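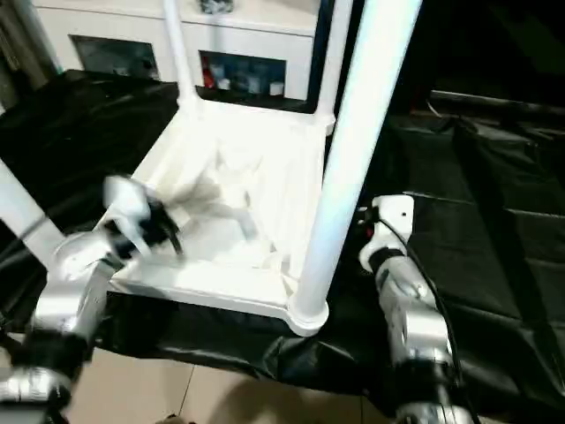 Gaver seat, legs up, on black cloth.

The Gaver is a white plastic seat with round legs at the corners. It is sold flat, one per carton, with legs and hardware bagged separately. Rated load is 200 lb. Allow 15 minutes to put one together.

Turn the seat over on a covered table before you start. Push each leg into its corner post by hand, then turn it until it stops. Do not use a mallet.

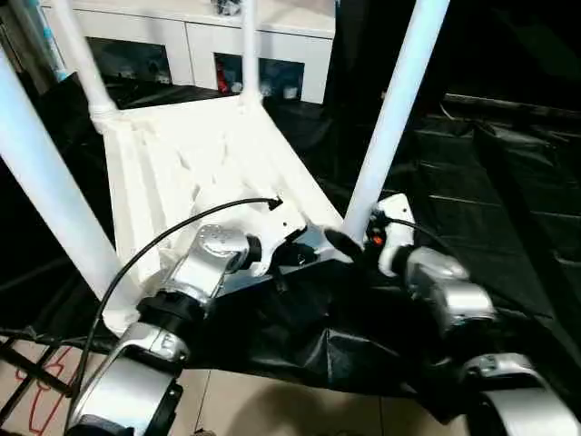
Skeltmont, April

New stock is in at the Skeltmont warehouse. White is the only color for now. Orders of 10 or more ship on a pallet, and smaller orders go by parcel carrier in nearly 5 days. Spare legs fit all Gaver seats,

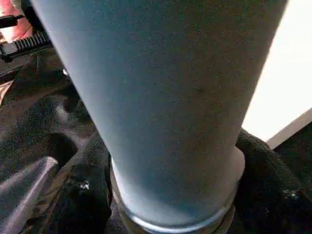 including the older ones sold under the Gostach name. Order them singly or in sets. Wipe down with mild soap and a soft cloth. Scouring pads will dull the finish.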